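Takács Yard, Grorkstead

Takács Yard is a residential building in the eastern part of Grorkstead, on the site of the former Takács pickle works. It contains 100 flats over a ground floor of shops, of which one is a shop. The building was designed by the architect Imre Bodnár and is best known locally for its entrance, which faces a wall.

Site

The plot lies between Brudcombe Road and the railway, and was occupied by the pickle works until the firm moved its vats to cheaper land. For several years afterwards it served as a car park of the informal sort, in which the charges were set by whoever had arrived first with a high-visibility jacket. The council's local plan marked it as "suitable for mixed use", a phrase that had until then covered parking, fly-tipping and a seasonal trade in Christmas trees.

The soil was found to be unusually acidic. Opinion in the town put this down to the gherkins, though the survey preferred to blame the railway.

Planning history

The first application proposed a tower clad in green glazed brick, in tribute to the product once made there. It attracted 1057 letters of objection, a figure that exceeded the turnout at the previous ward election. Most of the letters concerned height. A sizeable minority concerned the green. One, often quoted, objected to the letters.

A revised scheme removed the tower and spread the same number of homes across 7 storeys, with the upper two set back from the street so that they could be seen only by people standing far enough away not to mind. The brick became brown. Planning permission was granted in November after a meeting that began at 6 pm and finished late enough for the public gallery to have thinned to one man, who was asleep and was recorded in the minutes as neutral.

Permission came with conditions. The developer was to provide a bicycle store, a children's play area and "a meaningful reference to the industrial past". The last of these was met by keeping the works' weighbridge, which now sits in the courtyard and is used by residents to check their suitcases before holidays.

Design

Bodnár arranged the flats in a horseshoe around the courtyard, with access by open galleries on the inner side. The galleries were intended to encourage conversation between neighbours, and they do, chiefly on the subject of where people keep their bicycles. Each flat has a balcony. Those on the south side get the sun and the trains; those on the north get neither, and sell for slightly more.

The main entrance was drawn to open on to a new footpath leading to the station. The footpath depended on a strip of land belonging to the owner of the neighbouring warehouse, who declined to part with it and built a wall instead. The doors were already on order. Visitors now turn left on leaving the building, walk the length of the wall and arrive at Brudcombe Road by way of the bin store.

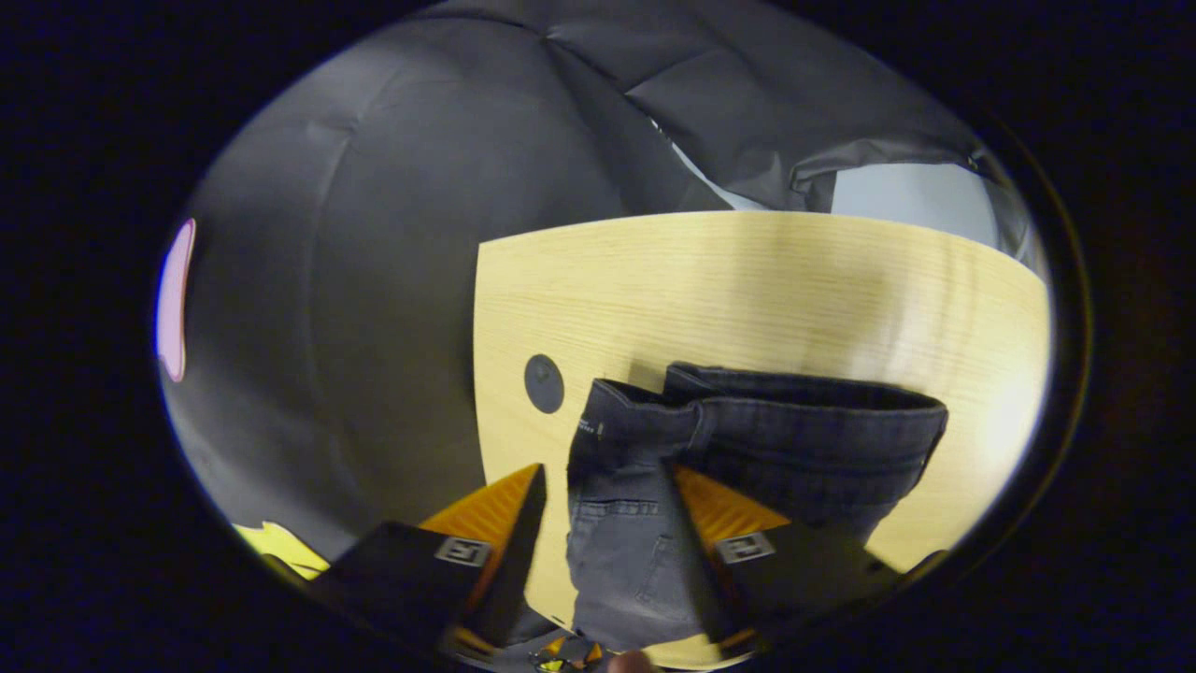
Grorkstead Local History Society, Buildings and Streets Group

Shops

The ground floor was divided into 2 large units and a row of smaller ones. The first tenant was Forkometti, a restaurant that serves pasta by weight and has kept its corner position ever since. The remaining units were marketed as "boutique retail", then as "flexible workspace", and later by means of a banner giving only a telephone number. A dentist took the longest of them. Under the lease a dental practice does not count as a shop, and neither does a restaurant, so the key cutter next to the bin store has the distinction to himself.

Reception

The building was received with the warmth usually given to a thing that turned out smaller than feared. A regional design jury commended its brickwork and left the entrance out of its remarks. The residents' association has asked on several occasions for an opening in the warehouse wall. The warehouse owner's replies have been courteous and brief.

Among older inhabitants the building is still called the Pickles, and taxi drivers will answer to no other name. A proposal to adopt it officially was put to a vote of leaseholders and fell narrowly, the opposition being led by those who were about to sell.

Later changes

The green glazed bricks ordered for the first scheme were never returned to the supplier. They spent some time under tarpaulin behind the weighbridge and were afterwards used to line the underpass at Brudcombe, where they are admired.

See also

Brudcombe underpass
Grorkstead railway station
Takács pickle works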